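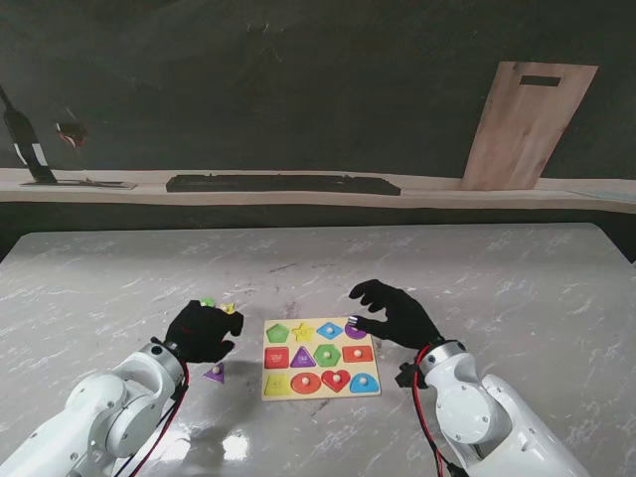 Hi all, the tablet build of Rullau went up this morning and I've had a good go at it over breakfast. Short version: the touch controls are miles better than the ones in Cluden, and I got to level 37 before my toast went cold! The drag-and-drop still bugs me a bit though. You pick a tile up and it hides under your finger, so half the time I'm guessing which way round it is. With a real shape puzzle, the kind where every piece has a little round knob on top, you hold the knob and can still see the edges. Could the tile float up a smidge above the fingertip, maybe? Even as an option in the settings (next to the colour themes would do me).

Now, to the question from last night:

> Has anyone moved a save across from the desktop version? I've got
> 1,924 stars on there and I'm not keen on starting over. Also, is the
> Enby level pack included or do we have to buy it again?

Yes to the first bit, I did mine and it took 2 tries. Sign in on the desktop, hit Sync in the profile menu, then close the game properly before you open it on the tablet. I left it running the first time and got an empty profile, which gave me a fright.

The Enby pack came across with my save, but the Cowie one didn't, and the shop wants 4,000 coins for it. I've written to support and will post here when I hear back. Has anybody got Cowie showing as owned? If so, which tablet are you on?

Cheers, back to level 38 for me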